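Search the notebook
Type and press Enter

Workshop notebook, October, after lunch

Back to the utensil stand. The Drerkex order arrived, which means the bench is now mostly packing paper, and I spent the first 15 minutes looking for the pencil I was holding.

Where we are: the tall holder has had its fourth home this month. On the Balico shelf it blocked the light switch. On the windowsill it looked like a trophy for a sport with one entrant. The small square table is better, if only for having no opinions. Light wood, fine grain, a grommet hole near one side that I keep dropping screws down.

Still to settle is whether anything with a long handle belongs in the metal cup at all, given that the rod already lives in there. My vote is no. My vote has been ignored before.

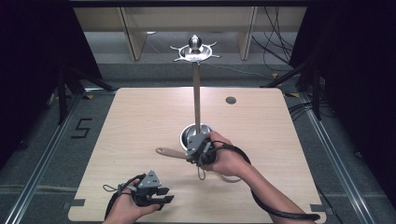
The star plate on top stays. I argued against it in the spring on grounds of taste and lost, and I have since grown fond of the knob, mostly as a way of checking my hair.

To do: cut felt for the underside of the cup. Oil the wooden handles, all of them this time. Send the Asteck hooks back, 4 of 49 being bent. Find out who wrote "1,992" on the lid of the oil tin and whether it's a price.

Recent entries
Lo drawer runners, second attempt
Felt, glue and regret
Balico shelf: taking it down again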